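Project Flolcombe
Progress report to the Perero program office
11 August 2026
Prepared by Natsumi Iwasaki

Work this period went almost entirely into collecting simulated demonstrations for the pick-up and carry tasks. The collection goal for the grant year is 1320 accepted episodes. We have 729 as of this report, all recorded in the simulated apartment. Nothing has been collected on hardware yet, and the work plan did not call for it at this stage.

Each episode is driven by an operator from start to finish. We record the wrist and head views, the joint positions, the gripper commands and a one-line task instruction. An episode is accepted when a second person has replayed it and agreed that the instruction matches what the arms do.

The wrist views matter most for round, open containers. From the head view the far side of a rim is often hidden by the hand, and the learner has little to go on when it picks a grasp point. The wrist view gives it the rim and both fingertips together in the last part of the approach.
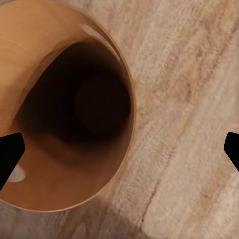

Tâm Châu would like the record to show that a close view of the rim is only useful if the approaches vary, and that too many of the early episodes come in from the same side. A policy trained on those will learn the side and ignore the rim. Tâm asked that no more cup episodes be accepted until the start poses are spread out.

We have acted on this. Start poses for the arm and the container are now drawn at random before each episode, and the operator can't redraw them. The older cup episodes stay in the set but are tagged, so that training runs can leave them out. The tagging took 7 working days, which we had not planned for.

Bucket episodes were started later and use the new start poses from the beginning. They are harder to drive. The operator has to take the rim with one hand and keep track of the other — early on, a good many attempts were thrown out for drift in the idle arm. 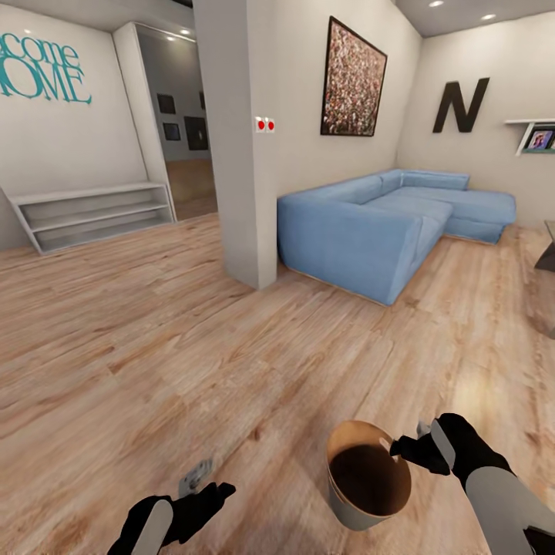
Drift has gone down with a change to the Koech control software, which now holds the idle arm at its last commanded pose until the operator takes it up again. We have asked Bredar, who supply the room models, for 26 further layouts. Most of the present set was recorded in a small number of rooms, and we expect the learner to lean on the furniture if that does not change.

Spending is within budget. Operator hours ran over because of the rejected bucket attempts, and the difference was covered from the storage line.

Next period we will resume cup collection, bring in the Bredar layouts as they arrive, and train a first baseline with and without the tagged episodes. We request no change to the end date. We do ask for a decision on whether the 1320 should include the tagged episodes or be counted without them.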